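Leave the jars where you can see them

By Frida Bech
June
4 min read
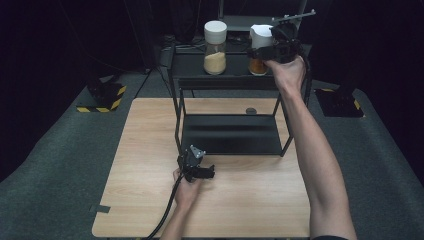
Idalina Mota wrote to me that open shelves are for people who don't fry anything. Give it a month, she said, and every lid will have a film on it you could write your name in. Doors exist for a reason. She has a point about the film. I still think she's wrong about the doors.

My case, quickly, I have bread in the oven.

A jar you can see is a jar you use. Two jars on a small black shelf, glass, white lids, one about half full of something pale and grainy, the other with an orange-brown powder in it. That's enough. You know from across the kitchen that the first one will want filling before long. Try that with a bag folded over and clipped at the back of a cupboard. I had three clipped bags of breadcrumbs last winter. Three. All opened, all stale, all bought because I couldn't see the one before.

Cupboards are where food goes to be forgotten. Deep ones especially. Whoever decided that a kitchen cupboard should be as deep as my arm was not thinking about cinnamon. You put the small things in front, then the tall things in front of the small things, and by spring you're buying paprika again.

So, a shelf. Two tiers, no more. I've tried the three-tier kind (a Juhl, nice enough looking) and the top one ended up holding batteries and a dead plant. Two tiers fits under a wall cabinet and you can still reach over it to the plug. Thin legs are good, you can get a cloth around them. Leave the bottom mostly empty. People hate that advice. They see a bare bit of shelf and it has to have a bowl of lemons on it by evening. Leave it! That's where the spoon goes down, the open jar, the lid while you measure.

Same lids, I'd say, but I don't care very much. Matching sets are mostly a shop's idea. Ullico will sell you 20 jars in one box and you'll own maybe five things worth putting in them, and the rest sit in the hall. Buy two. See if you use them. Different heights is fine, probaly better, you learn the shapes and your hand goes to the right one while you're looking at the pan.

About light. Yes, spices fade if they sit in a sunny window. So don't put them in the window. Mine are on the wall side, away from the stove too, which deals with at least some of Idalina's film. Small jars, filled often. Paprika doesn't get a chance to go brown if you're through it in 5 weeks.

And labels, no. I know. There was a whole letter about this last time, from a reader who'd confused salt and sugar in a birthday cake, and I'm sorry about the cake. Put a bit of tape on the bottom if you have to. Taste it. Takes a second.

What I'd keep behind doors: flour, because of moths, anything in a bag you can't close, the ugly big oil tin. Tea, I go back and forth. Coffee in the freezer is a diffrent argument and I'm not having it today.

Idalina, wipe the lids when you wipe the counter. It's the same cloth. Bread's out, bit dark on one side.

Comments (20)
Share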